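Plernisska workshop notebook
January 24, 2020
Veronika Vass

Balm day! Third go at the Illura night balm, and the first one I'd put on my own face without making a deal with myself beforehand. Notes are in the order I wrote them, tidied a bit so Tumaini can follow. 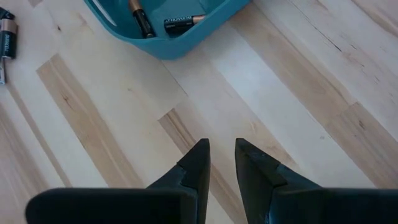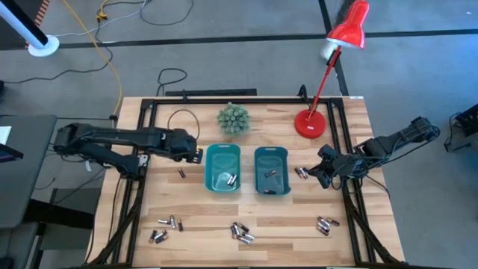

4 min read

Where we left off: batch B was lovely for two days and then went grainy. You'd scoop a bit out and feel little beads of shea rolling under your finger. They melt, fine, and the skin feels great afterward, but the first touch is sand and no one wants sand at bedtime. Batch A had the opposite trouble, so much beeswax that you had to dig at it with a thumbnail.

Plan for batch C was to keep the B recipe nearly as is and change only how we heat and cool it. I was very tempted to swap the jojoba too and Tumaini Okoth talked me out of it over the phone (thank you). One thing at a time or we learn nothing.

Batch size 200 g, same as B. Shea, beeswax, jojoba, a little castor, vitamin E at the end, and the lavender and cedar blend we've been calling Vida. Full weights are on the sheet taped inside the back cover. I weighed everything twice and I'm glad I did, I'd read the castor off the wrong line the first time.

Heating. Water bath up slowly, wax and shea in together. Held the melt at 164 °F by the probe thermometer for 60 minutes. That felt like forever. I stood there stirring with the glass rod and kept wanting to call it done, because it looks completely clear long before the hour is up. B was pulled as soon as it went clear, and my bet is that's where the grains came from: some of the harder fats never fully let go, and they seeded everything else on the way down.

Jojoba and castor in after the hold, warmed first so they wouldn't shock the melt. No cloudiness at all when they went in. With B I got those pale threads swirling around for a minute or so, and this time nothing, just a clear gold pour. So pretty!

Cooling. Beaker into an ice bath, stirring the whole time and scraping the sides with the silicone spatula. It goes from honey to thin custard very fast, and you have to be ready with the scent. I put the vitamin E and the Vida blend in when the spatula first left a trail that stayed. A touch late, I think. The last of it was already thick by the time I was pouring and the final tin has a rough top, like badly iced cake. Next time: scent measured and sitting right by my hand, tins laid out before the ice bath, phone in the other room.

Straight into the fridge after pouring, lids off, paper over the top.

First impressions, once they'd come back to room temperature:

Texture is smooth, smooth, smooth. I rubbed a pea of it on the back of my hand and went looking for grains and couldn't find one. Too soon to celebrate (B fooled us for two days, remember) but it already feels different, closer to cold butter than to candle.

Glide is better than A by a mile. Slightly greasier than B for the first minute, then it settles. I'd like to hear from somebody with oilier skin than mine.

Scent is where I'm less sure. The lavender comes up first and it's gorgeous, really soft, and then the cedar sort of walks in and sits on it. In the bottle the blend is balanced. In the balm the cedar hangs on longer. Could be the wax holding it, could be that I added it too late and it didn't spread evenly. I smelled the first tin and the last tin side by side and the last one is definitely stronger, so I'm leaning toward the second explanation.

Color: pale yellow, a bit warmer than B. I love it. Tumaini may say it looks like mustard.

Side note on the tins. The Delico ones with the screw lid are much nicer in the hand than the slip lids, and they don't pop open in a bag. The lid thread does catch balm if you fill to the brim, so leave a gap. Someone please write that on the shelf label too.

Second side note, for the little evening ritual card we want to tuck in with each tin. I tried a draft out loud while the tins were cooling: warm a small amount between your palms, breathe in, press onto the cheeks, jaw and neck. It takes about as long as brushing your teeth and I felt so calm afterward that I forgot to put the ice tray back. I'd cut the line about "letting go of the day." Just tell people what to do with their hands.

To do:
Check all tins for grain tomorrow, the day after, and again at one week
Leave one tin on the windowsill and one in a coat pocket, same checks
Batch D with the same hold and the same cooling, Vida blend added earlier, nothing else changed
Ask Tumaini whether the big kettle can hold a steady temperature for the full hour, or whether it creeps
Order more shea, we have enough for D and not much after
Wash the spatula properly, it still smells of the peppermint foot cream

If C stays smooth for the week I'd like to go to a proper run, up to 100 tins, before the end of January. Tumaini thinks that's quick. Maybe it is! But I've got a good feeling about this one, and the hand I tested it on is still softer than the other.

Tumaini, your tin is the one with the blue dot on the lid. Don't take the one with the ugly top, I'm keeping it for the scent comparison.

– V.V.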